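## Landiver: Handgelenkkamera und Greifer-Kit im Kurztest

Landiver bietet seinen Parallelgreifer seit Februar auch als Nachrüstkit mit integrierter Handgelenkkamera an. Zum Lieferumfang gehören der Greifer mit zwei austauschbaren Fingern, die Kamera samt Halter, ein Adapterflansch für drei gängige Lochbilder, ein Kabelsatz und eine Lizenz der Aufzeichnungssoftware Comitz. Der Arm selbst ist nicht Teil des Kits. Wir haben die Kombination an einem Arm auf Bodenschiene betrieben, mit einer Küchenaufgabe als Prüfstrecke.

**Montage.** Der Flansch sitzt ohne Nacharbeit. Die Schrauben liegen in zwei Längen bei, sind in der Anleitung aber nur über die Positionsnummer der Stückliste zu unterscheiden. Wer die längeren an der Kameraseite einsetzt, klemmt das Flachbandkabel ein. Der Halter erlaubt eine Neigung in Rasten, eine stufenlose Verstellung fehlt. Nach dem Umstecken muss die Kalibrierung vollständig neu durchlaufen werden; eine gespeicherte Kalibrierung je Raste wäre sinnvoll.

**Greifer.** Der Hub reicht für Becher und kleine Schalen. Die Finger laufen schmal zu, das hilft bei Griffen an Rändern und Henkeln. Runde, glatte Teile sind heikler: Ohne die optionalen Auflagen aus weichem Material, die unter der Bezeichnung Plomwood geführt werden, rutschen sie bei geringer Schließkraft weg. Mit Auflagen haben wir über 100 Griffe ohne sichtbaren Verschleiß gefahren. Die Schließkraft wird in Prozent vorgegeben. Eine Umrechnung in Newton fehlt im Handbuch, auf Nachfrage haben wir eine Tabelle erhalten.

**Kamera.** Im Nahbereich ist die Optik der Schwachpunkt. Der Fokus ist fest eingestellt, und die werkseitige Kompression erzeugt auf hellen, strukturarmen Flächen deutliche Blöcke. In Comitz lässt sich die Bitrate anheben, allerdings nur global für alle angeschlossenen Kameras. Bei unserem Aufbau mit Übersichts- und Handgelenkkamera verdoppelt das den Speicherbedarf an einer Stelle, an der er nicht gebraucht wird. Schnelle Armbewegungen verwischen in den Übersichtsansichten; eine kürzere Belichtung ist möglich, verlangt aber zusätzliches Licht.

**Software.** Comitz schreibt Gelenkwinkel, Greiferöffnung und Videoströme mit gemeinsamem Zeitstempel. Der Export läuft stabil, das Format ist dokumentiert. Störend ist die Vorschau: Sie hinkt der Aufzeichnung sichtbar hinterher und eignet sich nicht zum Führen des Arms. Abgebrochene Durchgänge lassen sich markieren, aber erst nach Abschluss der Sitzung löschen.
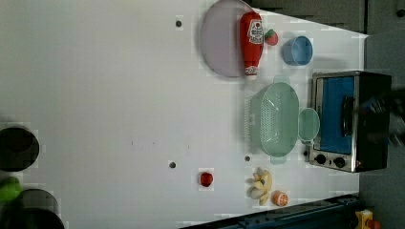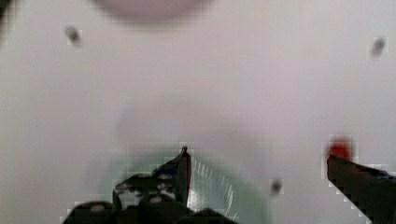
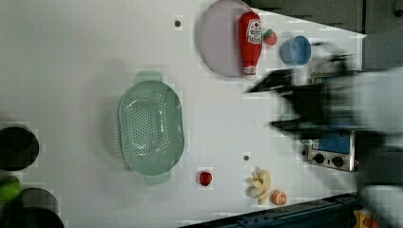
Tischaufbau mit Spielzeuggeschirr und -lebensmitteln, Übersicht und Handgelenkansicht.

**Betrieb.** Ein Durchgang der Prüfstrecke umfasst Anfahren, Greifen, Ablegen und Rückkehr in die Grundstellung. Wir haben 40 Durchgänge am Stück aufgezeichnet, danach war der Greifermotor handwarm. Eine Temperaturabschaltung hat nicht ausgelöst. Das Kabel zum Handgelenk sollte mit Reserve verlegt werden, denn der Zugentlastung am Flansch fehlt eine zweite Klemmstelle. Wir haben mit einem Klettband nachgeholfen.

**Service.** Vertrieb und Reparatur laufen über Benedetti. Angeboten wird wahlweise der Versand des Kits oder ein Einrichtungstermin vor Ort, bei dem Flansch, Kalibrierung und Netzwerkanbindung übernommen werden. Wer bereits einen Greifer mit passendem Lochbild betreibt, kommt ohne den Termin aus. Ersatzfinger werden nur paarweise geliefert. Die Auflagen sind einzeln erhältlich, müssen aber verklebt werden, und der Kleber liegt nicht bei.

Die nächste Firmware soll nach Angaben des Herstellers eine getrennte Bitrate je Kamera bringen. Der Prüfaufbau bleibt bis dahin stehen, die Messreihe zur Schließkraft mit und ohne Auflagen folgt in einer der kommenden Ausgaben.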